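Trying Out the Fostadel Hand Kit

Several of you wrote in after the spring issue asking whether we had ever gotten our hands on one of the Fostadel gripper kits, and the answer is yes, finally, and we have been having a very nice time with it. For anyone who missed the earlier piece, the Fostadel is a hand-held gripper you carry around yourself and use to pick things up, while the camera on it records what the fingers are doing. Those recordings can then be used to teach a robot arm the same job, so you can gather good practice material before you own an arm at all (a happy thought for those of us whose budgets run closer to coffee than to machinery).

The kit comes from Zulurside, who sell it flat-packed with printed instructions and a little bag of spare screws that we were grateful for more than once. You can order it as a single hand or as a pair, and we went with the pair. Putting the first one together took us a whole afternoon, partly from being careful and partly from stopping to admire it. The second went together before lunch the next day. The booklet is clear for the most part, though step 17 has you fasten the linkages before it mentions which way the finger pads should face, and we had to back up and do it over. Read ahead one page and you'll be fine.

Once it's built, the hand is a pleasure to use. The squeeze is light, the fingers come together evenly, and after an hour or so you stop thinking about the tool and start thinking about the thing you're picking up. It does get heavy on the wrist toward the end of a long session, so we took turns and kept a plate of cookies nearby, which we can recommend as an accessory.

We started with kitchen things, as most people probably will. Our first set was 200 short recordings of picking up, turning and setting down everyday utensils, and by the time we ran out of steam we had 386. Spoons were the hardest to get right at first. A handle wants to swivel when you pinch it too low, and the whole spoon tips over sideways just as you're feeling proud of yourself. Moving the grip up close to the bowl made all the difference for us, and the ridged pads do a lovely job of holding on to smooth plastic.
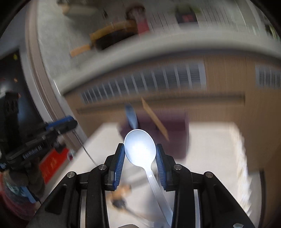 The spoon held upright, gripped just below the bowl.

Sorting the recordings is done with a program called Plillirska, included with the kit. It's plain to look at and slow to open, but it lets you trim the beginnings and endings and throw out the fumbles, and we had plenty of fumbles! If you would like somebody else to do the sorting, Zulurside also offers a service called Grewal, where you send in your recordings and get them back cleaned up and labeled. We tried it on one batch and were pleased with the labels, although the wait was longer than we had hoped.

Would we buy it again? Yes, gladly, and we'd still get the pair. We do wish the booklet had larger type and that the carrying case had room for both hands with the pads left on. If you have one of your own and have found a good way to practice with forks, please write and tell us, as we plan to try those in October and would be glad of a head start.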